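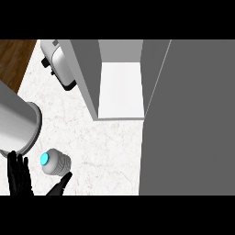
Fig. 1. White toaster on a marble countertop.

Household Economics, Unit 14: What Things Cost After You Buy Them
Notes by Razia Janjua

Sticker price is the part people remember. Running cost is the part they pay. For each appliance on your list, work out:

price paid / years kept + yearly power + repairs

Say a toaster costs $15 and lasts five years. That's $3 a year before it has browned anything. The $103 model has to last more than 34 years to match it -- good luck finding the receipt by then.

Repairs: most students enter zero. Most students are optimists. Call a shop and ask.

Power: use watts times hours, divided by 1,000, then multiply by the rate on your own bill. Your roommate's guess is not a rate.

Reading: Uçar, chapter 3, skip the graphs.

Worksheet due Apr 30, 2022. Show your arithmetic, including the embarrassing parts.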